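家具点検・清掃スタッフ募集(Trandlow 家具整備室)
パート・短時間勤務/未経験可 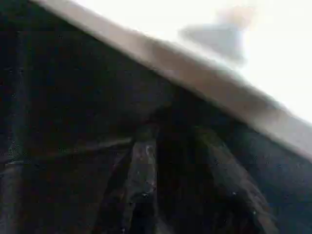 Trandlow家具整備室では、貸出用の机、作業台、棚の点検と清掃を担当するスタッフを募集します。貸出から戻った家具を受け入れ、汚れを落とし、傷み具合を確認して、次の貸出に回せる状態にする仕事です。上から見える面は貸出先でもたいてい拭いてもらえますが、縁の裏側はそのまま戻ってくることが多く、作業時間の半分近くはそこに使います。写真では薄いベージュの縁を境に上は白く明るく、下は黒に近い暗さになっていますが、作業で見てもらうのはこの暗い側です。ライトを当て、手袋をした指先で縁の下をなぞり、ささくれ、テープの残り、ネジの浮きを探します。細かい作業が続くため、急いで数をこなすことより、同じ手順を毎回守れることを重視して採用しています。

■ 募集の背景
8月から取扱品目に学校・集会所向けの机と棚が加わり、戻りの家具が増えました。現在登録している貸出家具は326点です。繁忙期は受け入れと出荷が同じ日に重なるため、点検と清掃を専任で行う人を増やします。欠員補充ではありません。

■ 仕事内容
(1)受け入れ
荷台から降ろされた家具に管理札が付いているか確認し、受入台帳に番号を書きます。札がないものは脇に寄せ、担当者に知らせてください。大型の棚と作業台は必ず二人で運びます。台車は各列の端に置いてあります。

(2)清掃
乾拭き、水拭き、乾拭きの順です。洗剤は中性のものを薄めて使います。溶剤を使うのは接着剤の跡が残っている場合だけで、使用前に責任者の確認を受けます。塗装面と無塗装の面では布を分けます。布は色で区別してあり、対応表が流しの横に貼ってあります。

(3)点検
天板の表、縁、縁の裏、脚の付け根、脚先の順に見ます。順番は変えないでください。途中で別の人に引き継ぐとき、どこまで済んだかがわからなくなります。傷は長さではなく、指に引っかかるかどうかで判定します。引っかかるものは「要補修」、色の違いだけのものは「可」とします。迷ったときは「要補修」にしてください。

(4)軽補修
紙やすりでの面取り、脚先のフェルト交換、ネジの増し締めまでを行います。板の割れ、接合部のがたつき、塗り直しは補修担当の受け持ちになるため、黄色の札を付けて補修待ちの棚に置きます。

(5)梱包と出荷準備
角に当て材を付け、毛布で巻いてバンドで留めます。バンドは毛布の上からかけ、縁に直接当てないようにします。出荷票の番号と管理札の番号を読み合わせて終了です。

■ 募集人数
2名

■ 勤務地
Trandlow家具整備室(Jestis倉庫1階)
整備室は搬入口から入って左奥です。2階はMajumderの事務所で、共用の休憩室もこの階にあります。階段のみでエレベーターはありません。

■ 勤務時間
9時から17時までの間で、1日4時間以上
週3日からの勤務です。曜日は相談に応じますが、月曜日は戻りの家具が多いため、月曜日に入れる方を優先します。残業は繁忙期に月数回、30分程度です。前日までに声をかけますので、都合が悪い場合は断ってもらってかまいません。

■ 休日
日曜日、祝日、年末年始、夏季休業
土曜日は出荷がある週のみ、希望者が出勤します。

■ 給与・手当
時給制です。金額は経験と勤務時間帯により決定し、採用前に書面でお渡しします。
最初の24日間(実働日数)は研修期間ですが、時給は同じです。
交通費は当社規定により支給します。自転車、バイクでの通勤もできます。車通勤の方は、倉庫裏の駐車枠に空きがあるか事前にお問い合わせください。
年次有給休暇、雇用保険、社会保険は、法令の基準を満たす方に適用します。

■ 応募条件
・日本語で書かれた作業票を読み、番号と短い所見を書けること
・立ち仕事、しゃがむ作業が続いても支障がないこと
・二人作業で25キロ程度のものを持ち上げられること
・溶剤や木の粉に強いアレルギーがないこと

学歴、資格、国籍は問いません。清掃、引越し、木工、倉庫での仕事をしていた方は歓迎しますが、今いるスタッフの多くは別の職種から入っています。外国籍の方は、就労できる在留資格が必要です。作業票には英語の併記があります。

■ 服装・持ち物
長ズボン、つま先の覆われた靴。安全靴は貸与します。サイズは応募時にお知らせください。
手袋、前掛け、保護めがね、手持ちライトはこちらで用意します。
指輪と腕時計は家具に傷が付くので、作業中は外してもらいます。貴重品は個人ロッカーに入れてください。
整備室は搬入口の開閉が多く、1月から3月は冷えます。上着は袖口の絞れるものが作業しやすいです。

■ 研修の流れ
初日は倉庫内の案内と安全の説明、午後から乾拭きの作業に入ります。最初の1週間は清掃だけを担当し、点検は見学です。2週目から小型の机で点検の練習をします。練習には、実際に傷や浮きのある天板を使います。傷の場所は先に教えません。自分で札を付けたあと、指導担当と一緒に見直します。
研修の指導はPak-hei Shekが担当します。補修の基礎はEngelbert Koflerが週に1回、30分ずつ教えます。
研修期間が終わった時点で面談を行い、担当する品目と勤務曜日を改めて決めます。

■ 職場について
整備室の常勤は5名、短時間勤務が12名で、合わせて17名です。年齢は20代から60代まで幅があります。作業台は一人に1台割り当てられ、大型の家具だけ中央の広い場所で扱います。
音楽は流していません。ネジの緩みや接合部のきしみを音で確かめる作業があるためです。私語を禁止しているわけではなく、清掃の時間は普通に話しながら進めています。
休憩は午前と午後に10分ずつ、6時間を超えて勤務する日は別に昼休みが50分あります。休憩室に冷蔵庫、電子レンジ、湯沸かしポットがあります。近くに食堂が少ないので、昼食は持参する人がほとんどです。

■ 1日の例(9時から15時勤務の場合)
9:00 朝の確認。その日の受け入れと出荷の予定を共有
9:10 受け入れ、台帳記入
10:00 清掃
11:00 休憩
11:10 縁と脚まわりの点検、札付け
12:00 昼休み
12:50 点検の続き、軽補修
14:00 梱包、出荷票の読み合わせ
14:45 布の洗濯、作業台の片付け、床の掃き掃除
15:00 終了

■ よくある問い合わせ
・木工の経験がありません
問題ありません。紙やすりの番手の選び方から教えます。

・視力が弱いのですが
眼鏡、コンタクトレンズを使って手元が見えれば大丈夫です。縁の裏の点検は、目と指の両方で行います。手元用の拡大鏡も貸し出しています。

・腰に不安があります
応募の際にお知らせください。小型家具と布類の管理を中心に組むことができます。ただし、しゃがむ作業をまったくなくすことは難しいです。

・短期で働けますか
今回は6か月以上続けられる方を対象にしています。短期の募集は8月に別途行う予定です。

・補修担当になれますか
1年以上勤務した方を対象に、希望を聞いています。補修担当は塗装と接着の講習を受けてもらいます。講習先は取引先のGrastentで、費用は当社が負担します。

■ 応募方法
履歴書(写真不要、書式自由)と、次の項目を書いた紙またはメールを送ってください。
・希望する曜日と時間帯
・勤務を始められる時期
・靴のサイズ
・これまでの仕事で、手を使う作業があればその内容(ない場合は「なし」で結構です)

受付開始は1月7日です。2名が決まった時点で締め切ります。
書類を確認したあと、面談の日時を連絡します。面談は整備室で行い、所要時間は40分ほどです。うち15分は作業場を見てもらい、希望する方には小型の机を1台拭いてもらいます。出来ばえは選考に影響しません。動きやすい服装でお越しください。スーツは必要ありません。
結果は採用、不採用にかかわらず、面談から1週間以内に連絡します。提出された書類は、不採用の場合は返送します。

■ 問い合わせ
Trandlow家具整備室 採用担当 Vasanthi Roy
勤務条件、給与に関すること:Tania Wanigasekara
搬入口の見学、駐車枠に関すること:Pranab Howlader
電話は平日の10時から16時まで受け付けます。正午から13時までは留守番電話になります。メールでのお問い合わせには翌営業日までに返信します。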